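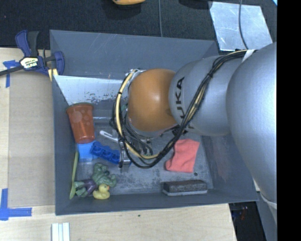 Chafing where a cable bundle crosses a moving joint
Forum: Shop Electrical > Wiring and Cable Management

spoolend
Looking for opinions on jacket wear. I maintain a Drilberg gantry saw with a dress pack that flexes at one pivot: 17 conductors, mixed signal and power, tied every few inches. The outer jackets are polished through at the same spot after 173 hours of run time. PVC jackets, nylon ties, no sleeve. Is this a bend radius problem or a tie problem?

a_ogilvie
Tie problem first. A tie pulled tight on the flexing section turns the bundle into one stiff rod. The outside cables want to lengthen, the inside ones want to shorten, and none of them can slide. Move the ties to the straight runs on both sides of the pivot and leave the loop free.

Vorkari_tech
Disagree in part. Leave a loop completely free and it whips. On anything that reverses quickly you get abrasion against the frame and the cables braid over each other. I use one hook-and-loop strap at the middle of the loop, snug enough to hold the shape, loose enough to turn by hand.

a_ogilvie
On a fast axis, fine. He said gantry saw. What is the cycle rate?

spoolend
4 moves a minute, maybe 90 degrees each.

a_ogilvie
Then it isn't whipping. No strap.

hdrummond
What is the diameter of the largest cable, and what is the radius of the loop at its tightest position? Measure it with the joint at the end of travel. People measure it parked and get a number that means nothing.

spoolend
Largest is 12 mm. Tightest inside radius is 5 cm.

hdrummond
So a bit over four times diameter. That is fixed-installation territory for a lot of PVC cable. Check the data sheet for the continuous flex figure, but I would expect it to ask for more. You have both problems.

Vorkari_tech
Agree with Heather. Also, PVC is the wrong jacket for this. Go to PUR when you replace it — Stoltard and Gallegos both sell it by the meter.

a_ogilvie
PUR won't fix a radius that is too small. Lengthen the loop, then worry about jackets.

spoolend
I have room for a longer loop if I move the upper clamp. Ties come off the flex section Sunday while the saw is down. Does the clamp need a rubber insert?

hdrummond
Yes, and round over the edge on the exit side.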